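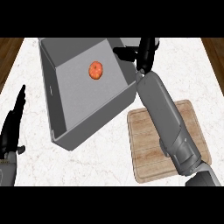

1575 words

Filed under: Meeting Minutes, Web Series, Season Planning

Bindel Pictures
Minutes of the April production meeting
Held in the upstairs room at the Villa, Esden
33 shares | 2 comments

Present: Sandro Cattaneo (in the chair), the series editor, both camera operators, the sound lead, the music coordinator, the publicity lead, the web manager, and the minute-taker. Our costume lead joined by phone for the first half and then lost her signal somewhere near the reservoir.

Apologies: The casting lead, who is on her honeymoon and to whom everybody sent their love. A card went around the table during the second item and will be mailed in time for her return.

Opening

Sandro called the meeting to order a little after seven and thanked everyone for coming out in such miserable rain. He said he had walked over from the bus stop thinking about how long this group has been meeting in one room or another, and how pleased he was that the second season of The Long Way to Esden was now something we could talk about in terms of release dates and trailers instead of wishes. There was coffee, and a very good lemon loaf.

Minutes of the last meeting

These had been sent out ahead of time. The sound lead asked for a correction under the item on the market episode, where she was recorded as saying the wind noise could be fixed. She had said that it could be reduced, and she would like that to be on the record before anybody makes plans around it. With that change the minutes were accepted.

Matters arising

The parking permit for the bridge shoot has finally come through, and the web manager was thanked for her patience with the town office, which by all accounts needed quite a lot of it.

The borrowed lighting stands have gone back to the college. One of them was returned with a new clamp, the old one having been a little tired when it reached us, and the college wrote a kind note about it.

The question of who has the second set of keys to the storage room is still open. Everyone was asked to go through their coat pockets again, winter coats included.

Season one on Flurnix

The web manager gave her report on how the first season has been doing since we moved it over to Flurnix. She had prepared a handout, and apologized for the small print. The channel now has 563 subscribers, and the pilot has passed 1575 plays, which got a round of applause. She was careful to say that plays and people are different things, and that a fair few of those plays are likely to be cast members' mothers, but she felt we should enjoy it all the same.

What interested her more was that viewers who start the pilot mostly stay to the end, and that the place where they do leave is during the closing credits, where we run the full theme song over black. There was a long and friendly discussion about this. The music coordinator spoke up for the theme, which she feels is one of the loveliest things we have made, and said she would be sorry to see it chopped. The editor suggested putting the outtakes beside the credits so that people have something to watch while the song plays. One of the camera operators said he always liked the black, as it gave him a moment to sit with the ending. Sandro said he could see all sides of it and would like us to try the outtakes on one episode and see how we felt about it once we had watched it together.

Agreed: the editor will cut a new credit sequence for the ferry episode, keeping the song at its full length.

Season two: where we are with the edit

The editor reported that the opening episode is locked, that the second is close, and that the rest are in various states of undress, as he put it. He is happy with the performances across the board and wanted to single out the scene at the kitchen table between the sisters, which he says he has now watched more often than he has watched his own wedding video and still finds moving. Color work has not started. He would prefer to do it all in one stretch, with the same eyes and the same monitor, so that the look does not wander from one episode to the next the way it did last time.

He asked for a decision on the length of the episodes. The scripts came out longer this year and the opening episode runs well past anything in the first season. The publicity lead worried that newcomers would be put off. The sound lead said that she would happily watch a longer episode if it was a good one and would switch off a short one if it was dull, and several people nodded at this. After a good deal of back and forth it was agreed not to set a fixed length, and to let each episode be as long as it needs to be, on the understanding that the editor will be firm with the slow parts, including the slow parts that some of us are fond of.

Pick-up shots

There are still a few shots missing from the bridge episode and one from the bakery. The bridge shots need an early start and flat light, and the camera operators will keep an eye on the forecast and send word the evening before. Cast members have been asked to keep their hair as it is until this is done. Our costume lead, who was still on the line at this point, reminded everyone that the green raincoat is at the dry cleaner's and that she must have it back before any date is fixed, and she also asked that whoever borrowed the flat cap please bring it home, no questions asked.

The bakery has kindly said we may come back after closing. Sandro will call in and thank them in person, and will buy something while he is there.

Trailer

The publicity lead showed two versions of the trailer on the big screen. The first is brisk and leans on the jokes, and the second is slower and opens on the ferry whistle. The room liked them both, which was pleasant but did not help her much. People who preferred the brisk one felt it would travel better among viewers who have never heard of us. People who preferred the slow one felt it was closer to what the show is really like, and worried about promising a comedy and then handing over something sadder.

The music coordinator wondered whether the slow version could be tightened in the middle, where we see a lot of walking. The publicity lead thought so and seemed relieved to have something definite to try. She will bring the tightened version next time, and the brisk one will be kept for the short clips we plan to put out in the weeks before the launch.

Agreed: slow version as the main trailer, subject to the changes above. Clips to be taken from the brisk version.

Behind-the-scenes videos

This idea has been around since last summer and was warmly taken up again. The plan is for short companion videos, one to go with each episode, in which the people who made a thing talk about how they made it. The sound lead has already recorded a sweet conversation with the actor who plays the ferryman, about learning to whistle, and played us a little of it. It was felt that these should be kept simple and friendly, with no voice-over and no graphics beyond a name on the screen. Anybody who would rather stay off camera is free to, and nobody should feel leaned on.

The web manager pointed out that these will need captions, as the main episodes do, and that the captions for the first season were left until far too late and caused her some unhappy evenings. It was agreed that captions will be written as each video is finished, and that the work will be shared out properly this time.

Music

The music coordinator has had word from the fiddle player that she is glad to let us use her recordings again, on the same terms as before, and would like to come to the premiere. The new piece for the wedding scene is written but not recorded. The upstairs room here was suggested as a place to do it, and the group spent a minute being quiet and listening to the radiators, after which it was decided to look elsewhere.

Premiere evening

Sandro has spoken with the Villa about using the main hall. They are willing, and can lay out some 33 chairs with space left over for people to stand at the back. We would show the opening episode and the second, take a break for drinks, and then have a short talk with the cast. The publicity lead asked for an early evening start so that families can come. The choice of date will wait until the editor is confident about the color work, and he was promised that no one would print a poster before he says so. (He reminded us about last time. We remember.)

Any other business

One of the camera operators is selling a tripod and will give group members first refusal.

The minute-taker asked people to send corrections by email, and not by text message late at night, however kindly meant.

Sandro thanked everybody again and said that he had enjoyed the evening very much. The meeting closed shortly before half past nine, and the last of the lemon loaf went home with the sound lead.

Next meeting: same room, same time, next month. The editor will bring the ferry episode credits and the publicity lead will bring the revised trailer.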